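Walking the Ondiscombe Mill Loop, finally

November 6, 2021

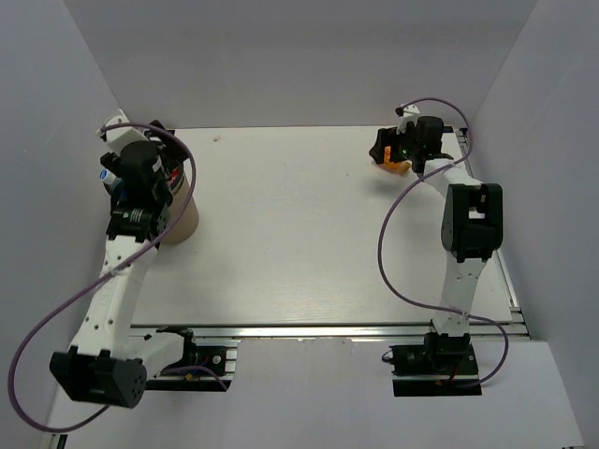

I have lived eleven miles from Ondiscombe for most of my adult life and until this fall I had never walked the Mill Loop. I know! I drove past the brown sign every time I went to the dentist. My excuse was always that I'd do it when somebody came to visit, and then somebody would come to visit and we'd go eat pancakes.

What got me moving was Yamuna Chacko. She runs the little local history table at the library (second floor, past the large print books) and she caught me in August looking for a book on barns. I walked out with no barn book and a folded map of the loop, 14 stops, printed on that thick yellow paper that never quite folds back up the same way. She told me to start at the depot and go counterclockwise. The map says clockwise. I went with Yamuna.

So, the depot. It's a plain building, a waiting room and a freight room with a ticket window between them, and the freight room has the better stuff. There's a wall of hand-lettered shipping tags that were found under the floor when they fixed the joists, and you could read them for an hour. Seed potatoes, a piano stool, three crates of lamp glass. One tag just says "Kuson, hold for brother" and I have been thinking about the brother ever since. Did he come and get it?

The Kuson name shows up again at stop four, which is the mill itself, or what's left of it. Two walls and the wheel pit. The family ran it for two generations and made mostly feed and some flour that, according to the sign, was "serviceable." I love whoever wrote that sign. You can walk right down to the pit on stone steps, but go slow, there's moss on them and the handrail stops before the steps do. My knee and I had a talk about it.

After the mill the trail follows the old race for a while and this was my favorite stretch. It's flat, it's shady, and there are long pieces of the original stone lining with tool marks still in them. I met a man coming the other way with a very old beagle in a wagon and we agreed it was a nice day. The beagle had no opinion.

Stops six through eight are in town and I'm going to be a little grumpy about them. Six is the bank, now an insurance office, and all you get is a plaque at knee height behind a shrub. Seven is the site of the hotel (parking lot). Eight is the site of the other hotel (also parking lot). I understand you can't put a hotel back, but an old photo on a post would do so much! They have the photos. I've seen them at the library.

I stopped for lunch between eight and nine at the bakery on the corner and had a cheese roll and some kind of plum thing. Bring cash because the card reader was down, and the girl at the counter said it's down a lot.

Nine is the schoolhouse, and if you only have time for one stop, do this one. It was open the day I went, and Tharun Rajan was there giving the talk. He grew up over the hardware store and his grandmother cooked for the boarding teachers, so he's got stories that aren't on any panel. He told us the school had 80 students at its fullest, all in one room, with one stove, and that the kids nearest the stove got swapped out every hour so they wouldn't fall asleep. He also showed us the attendance book. Whole weeks in the fall where half the names have an "H" next to them, for harvest. There was a family with a boy of nine or ten along and he wanted to know if you could still get an H. Tharun said he'd look into it.

The talk is supposed to be 20 minutes and ran most of an hour and I would have stayed for another. He's working on a recording of the older residents, too, people who remember the feed store and the last train, and Yamuna is typing them up as he goes. They have 18 done so far. You can listen to a few at the library if you ask at her table, on headphones, and I plan to go back for that when the weather turns.

Ten and eleven are houses people live in, so you look from the sidewalk and keep going. Ten is the Iyengar house, which has a doctor's side entrance with its own little porch roof and a bell pull. The doctor saw patients there until his eyesight went, and then his daughter did. The panel spends four lines on him and one on her, and she practiced longer than he did, so there's another one for my complaint list.

Stop 12 is the cemetery. I'm a slow cemetery walker. I like the upper part, where the stones are small and sunk and you have to tilt your head to catch the letters. There's a row of Kusons along the fence, and I looked for brothers, and there were four of them, so that was no help at all with the shipping tag.

Thirteen is the iron bridge, closed to cars and fine on foot, and then the last stop is a bench with a view of the depot where you parked. I sat on it a good while with the second half of the plum thing.

A few practical bits if you're going. The only bathroom is at the depot, so plan for that. Parking is free in the gravel lot but the back half floods, and I came home with proof of that on my shoes. The whole loop took me a bit under five hours with lunch and the long talk. A quicker person could do it in three. Strollers are okay in town and on the race path but not near the mill. The schoolhouse closes up for winter after Thanksgiving, and the depot keeps going on weekends until it snows.

I still don't have a barn book, by the way. Yamuna has one on hold for me, and it's due to come back from a man in Zokden who has renewed it twice. If you're him and you're reading this, take your time, but not too much time.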